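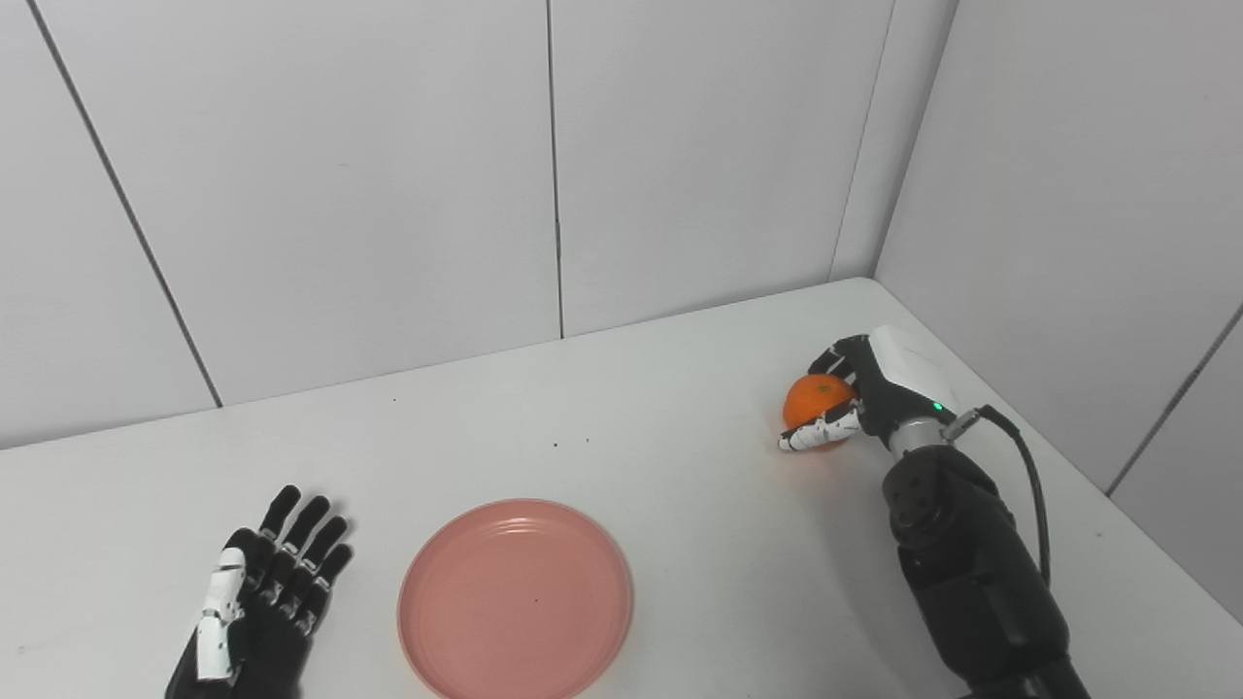 I've been living with three different smart thermostats over the past year, which my husband says is two more than a person needs, and I have opinions!

The first one was a Balness. It looked great on the wall, and it took me maybe twenty minutes to put in (turn off the breaker first, please). The trouble started when the internet went out one Tuesday evening and I found out I couldn't change the schedule without it. I could nudge the temperature up and down with the little dial, sure, but the schedule lived on their server and that was that. For something that runs my furnace, I'd like it to do its job with or without a connection.

So I swapped it for a Nuren, which does work offline, and I was happy for a good long while. Then in June they moved the history graphs behind a plan that costs $5 a month. Five dollars to look at numbers my own thermostat collected in my own hallway! I wrote to support and got a very polite answer from somebody who clearly had to send the same one all day.

Anyway, that's how I ended up building one. I'd been reading Iason Fragkou's posts on the Drukach forum, where he shows how to hang a cheap temperature sensor and a relay off a small Wi-Fi board and keep everything on your home network. His parts list came in under $100 and mine did too, even with the extra sensor I bought for the bedroom and the one I fried.

A few things I learned along the way:

- Check whether you have a C wire before you order anything. I didn't, and I had to add a separate power adapter.
- Put a minimum off time in your code. My first version flipped the furnace on and off like a kid with a light switch. I use 6 minutes now.
- Keep the sensor away from the board. The board gets warm and your readings drift up, and then you sit there freezing while the screen says 71.
- Keep the old thermostat in a drawer. I've needed mine once already.

The part I like best is the logging. I dump a reading to a plain text file every time the heat kicks on, and so far I've got 1,173 lines in there. I've only made one graph out of it, but it's a nice graph! It showed that the back bedroom loses heat way faster than the rest of the house, so I went and put new weatherstripping on that window. I'll see this winter if the line looks any different.

Sofia Gkikas asked in the comments last time if I'd share the code. Yes, once I pull my Wi-Fi password out of it and clean up the part where every variable is named "temp" something. Next up is a humidity sensor for the basement, and I still have to figure out where the power for it is going to come from.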